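**Wrist camera loses the cup at the start of some episodes. Keep them or drop them?**

Asked by Emerson Leite, July 2026

I'm recording demos for a pick and place policy: grab a paper cup, set it down on a colored marker. I have 209 episodes so far, teleoperated, with only the wrist camera. In a lot of them the cup starts way over to one side, so part of it is out of view until I move the arm. Typical start view:

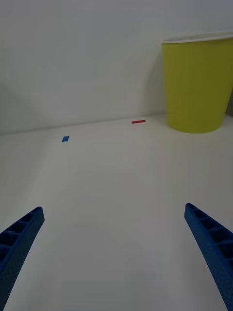
*Wrist view, gripper open, cup at far right, red and blue markers to the left.*

Training on everything, the arm does fine with centered cups and drifts left on ones like this. Should I throw these out, or record more of them? The table and walls are white, if that matters.

---

**Deepika Reddy** (accepted)

Keep them. If the cup can start there when you run the policy, it has to be in the training set. Check how many you have on each side first. I'd guess your set is mostly centered starts and the off-side ones are too few to learn from.

What I would do:

- record 50 more with the cup near the right edge, and 50 near the left
- start every episode from the same arm pose
- move toward the cup right away, no pausing at the start
- hold back 30 episodes for testing and don't train on them

Drop an episode only if you fumbled the grasp or the cup was fully out of view at the start.

---

**Aoi Mizuno**

Add a second fixed camera. Solved it for me.

---

**Sulastri Gunawan**

A second camera means recording everything over, so try Deepika's way first. Also look at your augmentation settings. Random crop was on by default in my config and it was cutting off whatever sat near the edge. Turned it down and retrained, 3 runs, all better on the side starts. Don't use horizontal flip either unless you flip the actions too.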